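**Household Practice Sheets: Table and Kitchen**

# Sorting and Storing a Mixed Set of Chopsticks

Prepared for the Stumbridge Home Skills Program by Nicanor Cuevas. Reviewed by Braulio Zepeda.

Most households that use chopsticks regularly end up with several sets in one container. The sticks differ in length, finish and thickness, and a pair taken out in a hurry is often not a pair at all. This sheet sets out a method for sorting a mixed collection, checking it for wear and returning it to storage. It applies to wooden and lacquered chopsticks of ordinary table length. Long cooking chopsticks should be kept with the other cooking tools and treated separately.

## Before you begin

You will need:

- a plain mat or a clean dish towel in a single color
- an upright container with a stable base
- a soft, dry cloth
- small rubber bands or strips of cotton tape
- a second container for sticks that have lost their partner

Set the mat on a surface where it can lie flat. A plain mat is preferred to a patterned one, as narrow sticks are easily lost against stripes or checks. Wash and dry the chopsticks in advance, and allow them to stand overnight if they have been soaked.
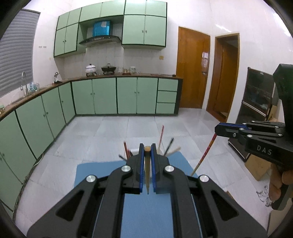
*Practice Sheets, Vol. 3, No. 2 – p. 34*

Colors in a mixed set may run from light wood through reddish brown to black, with red sticks among them. Some carry a decorative band on the upper portion and are plain toward the tip. These differences are the basis of the first sort and should be noted before any stick is set aside.

## Step 1. Sort by color and finish

Take the sticks from the container one at a time. Hold each stick upright by its upper part, with the narrow end down, and place it on the mat with others of the same color. Keep all narrow ends pointing in the same direction. Lacquered and unfinished sticks should be placed in separate groups even where the colors are close.

Do not attempt to match pairs at this stage. With a large collection (up to 50 sticks), matching too early leads to repeated handling, and groups that have already been laid out are disturbed.

## Step 2. Match the pairs

Work through one group at a time. Compare the following points in order:

1. **Length.** Stand the two sticks side by side on their blunt ends. The tips should be level.
2. **Top end.** Rounded tops belong with rounded tops, and squared with squared.
3. **Pattern.** Bands should begin and end at the same height on both sticks.
4. **Taper.** Lay the two sticks together and roll them gently. A difference in thickness will be felt before it is seen.

Fasten each confirmed pair loosely with a band. The band should be placed near the top, away from the part that touches food.

Sets from different makers may look alike. In the Program's own kitchen, the red Bomness and Zamudio table sets were mixed for most of a year, and only the length comparison separated them.

## Step 3. Check for wear

Hold each pair near a window or under a good lamp. Set aside any stick with a split, a rough tip or lacquer that is lifting. Chipped lacquer cannot be repaired at home, and the stick should no longer be used for eating. Plain wooden sticks with

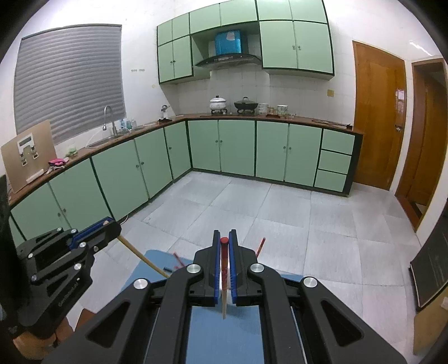

slight roughness may be smoothed with fine sandpaper, wiped clean and finished with a thin coat of food-safe oil. Leave oiled sticks to dry fully before they are returned to the container.

Check for bending at the same time. Roll the stick across a flat counter. A straight stick rolls evenly – a warped one will wobble or stop. Square sticks may be checked by looking along their length.

## Step 4. Return to storage

Wipe the inside of the container and confirm that it is dry. Place the pairs in it with the narrow ends up if the sticks are fully dry and the container is kept out of reach of small children. In other homes the narrow ends should face down. Do not pack the container tightly, as air must be able to pass between the sticks.

Single sticks go in the second container. Keep them until the next sort, when a partner may be found in a drawer or a lunch bag. Those still unmatched may be used as plant supports or paint stirrers.

## Related sheets

Readers in the Grukville district may collect printed copies at the Program's Saturday session. See also *Care of Wooden Spoons* and *Arranging a Shallow Drawer* in the same volume.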